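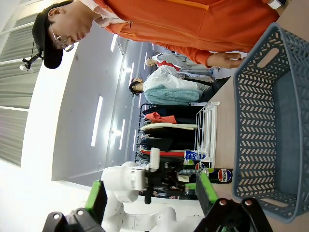
Bríd Doherty

I had been meaning to get over to the Gomard open day for three years running, and three years running something came up, so when the postcard arrived again in October I pinned it to the front of the fridge and told everybody in the house that I was going no matter what. And I went! It took me two buses and a longer walk than the postcard suggested (the 131 doesn't stop at the gate anymore, it stops down by the garden center, so wear proper shoes), but I got there with my notebook and a bag of clementines and I stayed until they were stacking the chairs.

If you haven't heard of Gomard, they do home storage. Baskets, racks, rails, shelf risers, the little wire things that go inside a cupboard and suddenly make it hold twice what it did. They keep a showroom and a big practice floor in Destholm, in the old Asante building, which some of you will remember as the place that used to sell curtain fabric by the yard. The smell of it has gone but the lovely big doors are still there. Once a year they let ordinary people in to poke about, pick things up and ask the questions you'd feel silly asking in a shop. How much weight does it take, will it go through the dishwasher, what on earth is this hook for.

Mariama Zakaria met our group inside the door. She has been with the place 17 years and it shows, in the nicest way. She never hurried us. One woman wanted to talk about her under-stairs closet and Mariama stood and drew it with her on the back of a leaflet while the rest of us had a wander, and then she came and found us again and picked up in the middle of her sentence about shelf pins.

We started with clothes, which is where I'm weakest. I own too many cardigans and I fold them badly. There was a clothing rack out on the floor with dark things and cream things and some red on it, and an orange-red piece in among them that I kept coming back to, and I thought how much calmer it looked than the inside of my own wardrobe. The advice was to hang whatever you wore in the last month and put the rest somewhere you have to reach for it. I have tried this at home since and I'm sorry to say my whole wardrobe is now on the high shelf. I asked about heavy knits and was told to fold them, or to hang them over the bar of the hanger if I really couldn't face folding, with the sleeves tucked in so the shoulders don't grow points. My mother used to say the same thing and I never listened to her either.

From there we drifted over to the long tables, and this is where I spent most of the afternoon, because the subject was drinks. You wouldn't think a person could spend an afternoon on bottles and cans. But anybody who has had teenagers, or a spouse who buys in bulk, or a holiday table to get ready for, knows that drinks are the things that never have a home. They roll. They're heavy. They're too tall for the shelf by half an inch, so they end up in the refrigerator door, and then the door sags. (Ours has sagged since the summer. I'm told there's a screw.)

What I liked was that they used real drinks for everything. There were Pepsi bottles and cans and a bottle of Pocari Sweat, which my nephew drinks after soccer and which I had never seen anywhere but in his gym bag. You could see at once how a dark bottle lying on its side takes up so much more room than you think it will, and how the round ones nudge up against each other whenever you turn your back.

The basket on the table is the kind I would happily own six of. It's plastic, a grayish color with a bit of blue in it to my eye, and the sides are worked in a chevron pattern that lets the air through. The handles are cut out at the ends, so there's nothing sticking out to catch on the shelf above. The bottom inside is smooth, and I hadn't thought about why you'd want that until Mariama talked about spilled soda. A smooth base you can wipe in one go. My own baskets at home are the woven sort, and if you have ever tried to get dried cola out of a woven basket with a toothbrush you'll know what I mean.

She had a good way of deciding what belongs in a basket and what belongs in a rack. A basket is for carrying. You fill it in the garage or the car, you bring it in, you put it down, and it can hold a mixture. A rack is for staying put, and it wants things all the same shape. People get into trouble when they ask one to do the job of the other, so they put a rack in a high cupboard and then can't see into it, or they leave a basket in the fridge and have to lift out five things to get at the sixth. I wrote that down and underlined it, and then a man beside me asked to borrow my pen and I never got it back, so the rest of these notes are from memory and you must forgive me if they wobble.

Bottles, then. Upright if they've been opened, always. Unopened ones can lie down, and the advice was to lay the big ones first and let the smaller ones settle in next to them. Don't alternate necks and bases unless you're packing a basket to the brim, because then you can't read any of the labels. I do alternate, I always have, I think it looks smart. I may keep doing it.

The cans were my favorite part. I'd been picturing one of those tall dispensers that take up half a shelf, and the rack on the table was a low white wire affair with lanes, so that each can lies on its side with the silver top facing you.

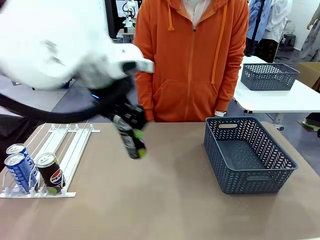
Cans on their sides in the white wire rack, with the basket farther along the table.

I like a rack like that because it tells you what you've run out of. An open lane is a shopping list. Mariama suggested giving each kind its own lane and being strict about it, so the blue cans keep to the blue lane and the black ones go next door, and when somebody comes home with a flavor you've never met before it gets a lane too or it goes in the basket until it's drunk. She is firmly against mixing lanes. One of the younger visitors argued that a mixed lane is more exciting, because you don't know what you'll get, and the two of them had a very good-natured disagreement over it that I would gladly have listened to all day.

You can put one can up on top of another at the back of a lane if you're short of space, but I wouldn't go higher than that, and I'd push the rack well back on the shelf. I'd also measure first. Lay a can on its side on your own shelf, take the height, and then allow for a second one above it before you buy anything. I know that sounds fussy. I once brought home a bread box that didn't fit under my cabinets and it lived on a chair for a year.

I was also glad of the light tan tabletop, silly as it sounds. Everything showed up on it so well, and I've been looking at my own dark kitchen table ever since and wondering about a cloth.

There was a break for tea, with ginger cookies, and afterward we were let loose in the little stockroom shop, 600 square feet of it, all seconds and ends of lines. The Jekow range is their cheaper one and I'd recommend having a look if you go. The drawer dividers are good and sturdy. I was less taken with the Jekow hooks, which felt thin to me, though the woman with the under-stairs closet bought a whole armful and seemed delighted. I came away with dividers, a shelf riser and a can rack that I carried home on my lap, getting some very odd looks from the driver.

A few practical things for anyone thinking of next year. Write to them for a postcard, as they don't put much on the website. There's a coat hook by the door but it fills up early. The floor is level all the way through and there are chairs if you need one, you just have to ask. Children are welcome, and there was a low table of boxes and lids for them to match up, which a number of grown adults were also enjoying. Bring the measurements of your shelves with you, and a spare pen.

My rack has gone on the second shelf of the pantry, to the left of the flour. It's full at the moment, all one kind, since there was a sale. I still have to do the basket half of it, and then the cardigans — but I might leave the cardigans until after the holidays.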